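Chapter 8
Working Smoke Alarms: Placement, Testing and Replacement
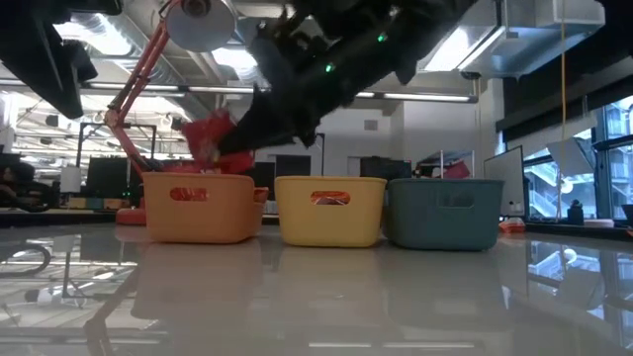 Most people who die in house fires die from smoke, and many of them are asleep when the fire starts. A person who is asleep can't be counted on to smell smoke. An alarm that sounds early gives the household time to get out, and time is what this chapter is about.

Chapter 7 covered how a fire grows in a closed room and why a door left open changes the path that smoke takes. You will need that material here, especially the section on the hot layer under the ceiling. If you skipped it, go back and read it before you start on placement.

When you finish this chapter you should be able to:
- explain the difference between an ionization alarm and a photoelectric alarm
- mark alarm positions on the floor plan of a one-story or two-story home
- carry out a monthly test and record it
- decide when an alarm has to be replaced
- talk with a resident who has taken an alarm down

Key terms: ionization alarm, photoelectric alarm, interconnected alarms, nuisance alarm, dead air space, end-of-life signal

The Gendolbridge Visits

Much of the material in this chapter comes from a home visit program in Gendolbridge, a town of small rental houses and older duplexes. Over one April, crews from the Shetty Street station knocked on doors and asked to check the alarms inside. The program was run by Captain Stella Chege, and the records were kept by Hazem Hamdy, who later turned them into the training notes that the department still uses.

The crews visited 1382 homes. In 81 of them there was no alarm of any kind. A larger number had an alarm on the ceiling that did not sound when the button was pressed, usually with the battery missing or dead. Some of the worst cases were in homes where the resident was sure that everything was in order. One man led the crew to a disk on the hallway ceiling that he had always taken for his smoke alarm. It was the cover plate of an old light fixture.

Chege had expected cost to be the main problem. The crews heard much more about cooking. Residents had pulled the battery to stop the noise while frying something, put it in a drawer, and left it there. An alarm that goes off when there is no dangerous fire is giving a nuisance alarm, and it is the most common reason a resident gives for disabling one. Section 8.4 deals with it at length.

8.1 Two Ways of Sensing Smoke

Household smoke alarms use one of two kinds of sensor, and some use both.

An ionization alarm holds a very small amount of radioactive material between two charged plates. The material makes the air between the plates carry a weak electric current. Smoke entering the chamber disturbs the current, and the alarm sounds. This type tends to respond a little faster to fires with open flames, such as burning paper or a pan of oil.

A photoelectric alarm has a light source aimed away from a sensor. When smoke enters the chamber, it scatters some of the light onto the sensor, and the alarm sounds. This type tends to respond faster to fires that smolder, such as a cigarette dropped between couch cushions. Smoldering fires may go on for a long time before any flame appears, and they often start after people have gone to bed.

You can't know ahead of time which kind of fire a home will have. For this reason many fire departments advise residents to have both types, or to buy a dual-sensor alarm that contains the two together. The type is normally printed on the back of the unit, so the alarm has to be twisted off its base to check.

Neither type senses carbon monoxide unless the label says so. Students mix these up often. Carbon monoxide alarms are covered in Chapter 9.

8.2 Where Alarms Go

At the least, a home needs an alarm inside each bedroom, one outside each sleeping area, and one on every level, including the basement. A two-story house with three bedrooms upstairs and a basement will therefore need six: three in the bedrooms, one in the upstairs hall, one on the ground floor and one in the basement.

Smoke rises and spreads along the ceiling, so alarms are mounted on the ceiling or high on a wall. Follow the maker's instructions for the distance from the ceiling when using a wall. Keep alarms away from the peak of a pitched ceiling, where a pocket of still air can hold smoke back from the sensor. This pocket is called dead air space. Windows, outside doors and air vents are poor locations too. A draft can carry smoke past the unit.

In the kitchen area, an alarm should be at least 10 feet from the stove. In a small apartment this can be hard to manage, and a photoelectric unit will usually give less trouble there.

Interconnected alarms are linked by wire or by radio. When one sounds, they all sound. A fire in the basement can then wake a person sleeping two floors up behind a closed door. When a resident is replacing every alarm in the home at once, this is the time to bring up interconnection.

Case for Discussion: The Tritora Apartments

Iara Zapata manages a building of eight apartments called the Tritora. Each apartment has one battery alarm, mounted in the hall outside the bedroom. A new tenant, Thirumalai Varghese, complains that his goes off whenever he makes toast. Zapata's handyman moves the alarm into the bedroom. The toast no longer sets it off, and Varghese is satisfied.

Four months later an inspector, Chandrasekhar Arumugam, writes up the apartment.

Read the case again after you have finished Section 8.2, and answer these in your notebook.

1. What did moving the alarm improve, and what did it take away?
2. Was the apartment properly covered before the move?
3. What two changes would you recommend to Zapata, and in what order?
4. How would you explain the inspector's finding to Varghese, who likes things as they are now?

Before You Go On

Go home and find every smoke alarm you live with. Press the test button on each one and hold it until it sounds. Then take each unit off its base and read the date of manufacture on the back. Alarms should be replaced ten years after that date, even if they still pass the button test. Bring the dates with you to class, along with a rough floor plan showing where each alarm is. You will use the plan in the exercise that opens Section 8.3.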